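Kategorie: Werkstatt & Betrieb › Protokolle

Protokoll der Teamsitzung Kommissionierung, Dezember
Firma Skundden, Standort Rotach
Beginn: 13 Uhr
Protokoll: Cosimo Bellini

1. Stand Automatisierung
Die erste Roboterzelle von Stiteo läuft in der Frühschicht mit und schafft inzwischen fast 200 Griffe pro Stunde. Vor allem beim Kleinteilepacken ist die Entlastung deutlich zu spüren, die Handgelenke danken es uns! Nachts bleibt die Zelle vorerst aus.

2. Was sich für uns ändert
Niemand verliert seinen Platz, das hat die Betriebsleitung noch einmal bestätigt und wir nehmen es gern ins Protokoll auf. Vier Kolleginnen und Kollegen wechseln tageweise vom Packtisch zum Vormachen der Griffe. Die Schichtzulage bleibt dabei bestehen. Frau Mazza fragt, ob auch Teilzeitkräfte mitmachen können – ja, ausdrücklich erwünscht. Der Betriebsrat möchte die Regelung zu den Kameraaufnahmen schriftlich haben, bevor die zweite Gruppe anfängt.

3. Vormachen der Griffe
Ziel sind 2000 brauchbare Durchgänge bis zum Frühjahr. Die Stimmung in der ersten Gruppe ist richtig gut, einige wollen gar nicht mehr zurück an den Packtisch. Kritik gab es an den langen Blöcken: Nach 80 Minuten lässt die Konzentration nach, künftig wird früher gewechselt. 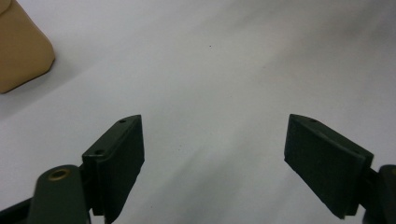
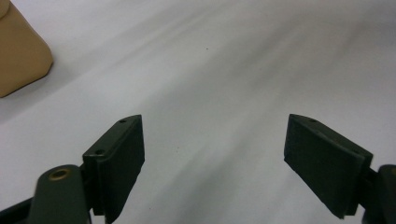 Backen offen, nichts dazwischen.

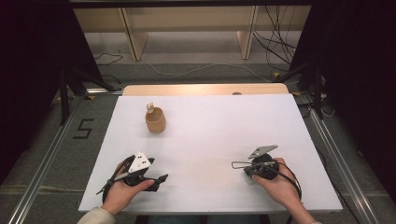

Für die zweite Gruppe wünschen sich alle eine ruhige Einarbeitung mit erfahrenen Leuten daneben, denn das Gefühl für den richtigen Griff bringen wir aus dem Packen mit und genau das macht die Arbeit so spannend. Angefangen wird wie gehabt mit einem einzelnen Becher auf der weißen Platte und je einem Greifer in der linken und der rechten Hand, danach kommen die Faltschachteln dazu. Wer Linkshänder ist, meldet sich bitte vorher bei Cosimo, wir möchten die Abläufe auch andersherum aufnehmen.

4. Offene Punkte
– Entwurf der Regelung zu den Aufnahmen: Betriebsleitung, bis zur nächsten Sitzung
– Liste der Interessierten für die zweite Gruppe: hängt ab morgen am Schichtplan
– Höhenverstellbare Stühle: Frau Mazza holt ein Angebot ein

Ende der Sitzung: 14.10 Uhr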